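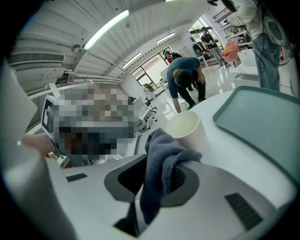
Lesezeit: 4 Minuten

Suche im Forum Suchbegriff eingeben Los

Weißer Tisch im Büro: Lappen, Pappbecher, Tablett, und abends sieht es aus wie bei Hempels

Kristýna Šimek
2.928-mal angesehen

Hallo zusammen, ich brauche mal Rat von Leuten, die auch mit anderen einen großen Arbeitsraum teilen. Unser weißer Tisch macht mich fertig! Auf dem Foto seht ihr ja, was sich da so trifft: ein zerknülltes graublaues Tuch, direkt am Pappbecher, und der Becher hat innen schon so einen gelblichen Rand. Daneben das graugrüne Tablett, das eigentlich mal für genau solche Sachen gedacht war (hab ich selbst mitgebracht, im November, mit großen Hoffnungen).

Bei uns wird an dem Tisch gearbeitet und eben auch getrunken, und am Ende des Tages ist nie klar, welcher Becher noch wem gehört und welches Tuch noch sauber ist. Ich räume dann meistens bis halb sieben hinterher und ärgere mich. Jetzt habe ich zwei Sachen, die ich gern wissen würde. Wie kriegt ihr Teeringe von einer weißen Platte, ohne dass sie matt wird? Und wie bringt man erwachsene Menschen dazu, ein Tablett zu benutzen, das direkt vor ihrer Nase liegt? Zettel habe ich probiert, der klebte nach kurzer Zeit unter einem Becher.

Danke schon mal, auch für Trost!

Miloslav Trnka

Hallo Kristýna, oh je, kenne ich alles. Zu den Ringen: lauwarmes Wasser, ein Spritzer Spülmittel, weiches Tuch, kurz einwirken lassen und dann mit einem zweiten Tuch trocken nachwischen. Das Trockenwischen lassen viele weg, und dann hat man Schlieren und denkt, die Platte ist hin. Wenn der Ring älter ist, nehme ich einen Brei aus Natron und ganz wenig Wasser, den tupfe ich drauf und warte eine Viertelstunde. Bitte nicht scheuern, und vorher an einer Ecke testen, wo keiner hinguckt. Von diesen weißen Schmutzradierern würde ich bei glänzenden Platten die Finger lassen, mir hat einer zu Hause einen schönen stumpfen Fleck beschert.

Beim Tuch haben wir uns angewöhnt, dass es abends aufgehängt wird, ausgebreitet, an einem Haken neben der Tür. Zerknüllt riecht so ein Ding ja schon am nächsten Morgen. Wir haben vier Stück in Umlauf und einmal die Woche nimmt jemand alle mit nach Hause zum Waschen. Bei 60 Grad und ohne Weichspüler, sonst saugen sie nicht mehr.

Und das Tablett: schieb es mal in die Mitte! Unseres stand auch am Rand und blieb leer, bis es irgendwann zwischen den Plätzen lag. Alles, was abends draufsteht und keinen Namen hat, kommt weg. Das musst du allerdings zwei- oder dreimal wirklich durchziehen, mit Gemecker ist zu rechnen.

teetante_gonitz

Pappbecher abschaffen, fertig. Wir kaufen keine 50er-Packungen mehr, jeder hat seine Tasse.

Hatlow

Ich würde Becher am Arbeitstisch ganz verbieten und ein Beistelltischchen hinstellen. Bei uns ist mal einer umgekippt, der Kaffee lief einmal quer über die Unterlagen und dann noch auf den glatten Boden. Seitdem gibt es die Regel. Ob die Ringe mit Natron weggehen, weiß ich nicht, ich nehme Glasreiniger und bin zufrieden.

Kommentare

Kristýna Šimek: Natron hat geklappt, zumindest bei den hellen Ringen! Einer ist geblieben, da steht jetzt die Pflanze drauf. Tablett ist in die Mitte gewandert, ich berichte.

Jurčo: Glasreiniger würde ich auf lackierten Platten lieber lassen.

Hatlow: Bisher ist nichts passiert, ist aber auch ein alter Tisch.

teetante_gonitz: Und die Becher?

Kristýna Šimek: Die Packung muss erst leer werden, so weit sind wir noch nicht ;-)

Kontakt | Impressum | © Dreltbridge Ratgeberforum | Nach oben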